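2024年1月10日

不動産屋から更新の書類が届いた。封筒は立派なのに切手が斜めで、中身は家賃の話だった。月3000円の値上げ。理由は「周辺環境の向上に伴い」とある。向上したかなあ、と思いながら窓を開けてみたが、向かいのコインパーキングの看板が新しくなっていたくらいである。

そもそもこの部屋を借りたとき、広告には「ドリルモント地区」と書いてあった。ところが引っ越してきて最初に会った隣の人は、ここはロデルだと言う。宅配の人は「ドガーの端っこですね」と言った。三人に聞けば三つの地区に住める、お得な物件だ。家賃はひとつ分しか払っていないのだから、3000円くらいは飲むべきなのかもしれない。

気になったので、午後は洗濯物を片づけるのを後回しにして、地区の境界を調べることにした。
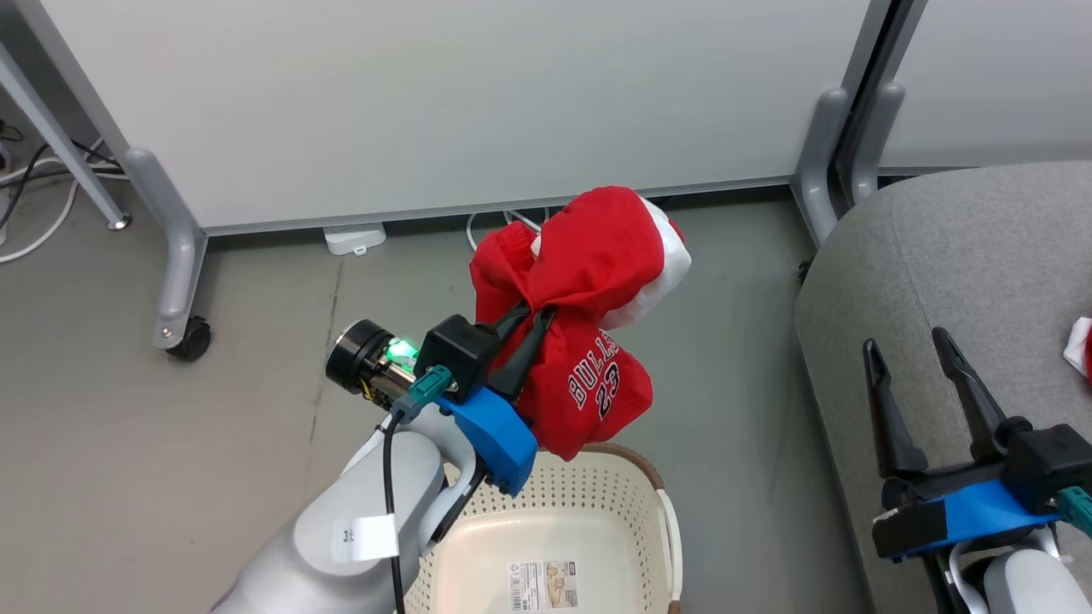 赤いBULLSの23番、かごの上にて。

市の公式の地図では、ドリルモントの東の端は旧運河通りということになっている。うちは運河通りから200メートル外側だ。つまりドリルモントではない。ところが不動産会社の地図になると、境界線が急にふくらんで、うちの建物の角をなめるように回り、その先の新築マンションをすっぽり包んでいる。線を引いた人の手が震えたのでなければ、何か事情があるのだろう。ちなみにロデル側の地図でも、その新築マンションのところだけ線がへこんでいる。もらってもらえて何よりである。

夕方、散歩がてら境界を歩いてみた。旧運河通りには運河がない。埋めたのが昔すぎて、いまは靴の修理屋と、やたらに高い食パンの店が並んでいる。食パンは一斤で買うのをためらう値段だったので、ためらって、半斤買った。店の紙袋には「ドリルモント本店」とある。通りの向こう側へ渡ると、同じ食パンの店の倉庫があって、そちらの郵便受けには「ロデル倉庫」と書いてあった。パンは渡るだけで出世するらしい。

帰りにセティク坂を上った。この坂だけはどの地図でも名前が同じで、信用できる。段数は371段と石に彫ってある。数えたことはないし、数える予定もない。途中の踊り場でルドガー・シュヴェルトフェーガーさんに会った。この辺の古い写真を集めている人で、わたしが境界の話を持ち出したら、買い物袋を提げたまま30分しゃべった。わたしは寒かった。

シュヴェルトフェーガーさんによると、昔は坂の上がドガー、坂の下がロデルで、ドリルモントというのは駅前にあった百貨店の名前だったのだそうだ。百貨店がつぶれ、名前だけが残り、じわじわ広がって、とうとううちの手前まで来た。外来種の草みたいな話である。「で、うちは何地区なんでしょう」と聞いたら、しばらく考えて、「坂の途中だね」と言われた。
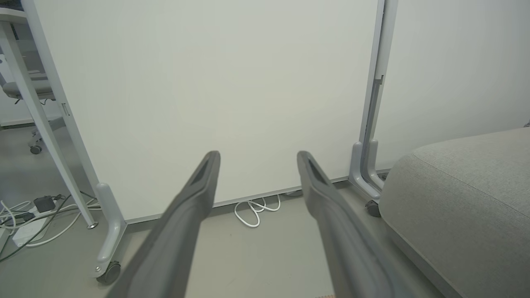
それで考えたのだが、坂の途中というのは、住所としてはなかなか悪くない。下の店にも上の公園にも同じだけ遠く、どちらの町内会からも回覧板が来ない。ごみの日は下の区分、選挙の投票所は上の小学校。夏祭りは両方の太鼓が聞こえて、拍子が合わないので眠れない。来月、二月にはドリルモント冬まつりというのもあるそうで、ポスターの地図を見たら、うちのあたりはスポンサーの広告で隠れていた。

不動産屋に電話をして、広告の「ドリルモント地区」の件をやんわり聞いてみた。担当の人は明るい声で「広い意味でのドリルモントです」と言う。では狭い意味の家賃にはなりませんか、と言ってみたら、少し間があって、上の者に確認しますとのことだった。たぶん確認はされない。

書類はまだ机の上。判子を押す欄の横に、物件の所在地として「ドリルモント・ロデル」と中黒つきで印刷してある。去年の書類は「ロデル・ドリルモント」だった。引き出しから出して並べたのだから間違いない。順番が入れ替わって3000円。

食パンは焼いたらふつうにおいしかった。悔しいので明日は倉庫側から買えないか聞いてみる。あと、電球。台所の。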